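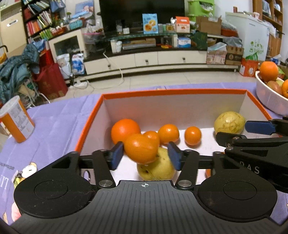 Right, I've got a fruit problem and I'm making it everyone's problem. Thread.

My neighbour Jamshid Sharifi goes to the wholesale market out at Durnirside every August and comes back with far too much, and whatever he can't eat ends up with me. So my living room table is now a greengrocer's.

First job is always sorting. I do it on the big table with the purple cloth on, one cardboard box and one plastic colander, and the telly on in the background for company.

The box is for things that can wait a bit. Oranges mostly, all different sizes, which annoys my sister no end but I quite like it (little ones for lunches, whoppers for juice).

Pears are the ones to watch. I had a lovely speckly one in with the oranges and I've been giving it a gentle press at the neck every morning. If the neck gives, eat it that day. Don't wait for the middle to go soft, you'll be eating mush.

Passion fruit! I used to chuck them when they went wrinkly. Jamshid nearly fell over when I told him. Wrinkly is when they're sweet, apparently. Mine's still got some green on it so it can stay where it is.

The mango is in the colander and it's going first. Had one go over last year behind the bread bin and the smell stayed with us until the clocks changed.

Someone's already asked why not just use a fruit bowl. I have a fruit bowl. It holds four oranges and looks very nice doing it.

Also been asked about fridge or no fridge. Oranges, fridge if you've got room, they keep for ages. Mango and pears stay out until they're ready, then in they go. I haven't got room for any of it at the minute as there's a trifle in there the size of a hat.

Please don't wash it all before you put it away, by the way. I did that one year, felt very organised, packed it all up damp and had fur on the bottom layer before the week was out. Wash as you eat.

If you do use a cardboard box, one layer only. It's so tempting to pile them up. Then the one at the bottom goes and takes its mates with it, and you don't find out till you pick the box up.

Plan for the big oranges is marmalade. Yes I know it's the wrong time of year and yes I know about Sevilles. I put a lemon in to sharpen it up and it's perfectly good on toast. I had 7 jars out of the last lot and gave most of them away, so I can't be that bad at it.

Small ones are going into work with me. If you're on the late shift, they'll be by the kettle, help yourselves.

Update, 213 of you have liked a thread about me sorting fruit?? What are you all doing with your evenings. Hello though!

Lots of you asking for the marmalade recipe. It's my mum's and it's written on the back of an envelope, half of it in ounces. I'll type it up once I've worked out what "a good bit of sugar" means.

Jamshid has just messaged to ask if I like plums.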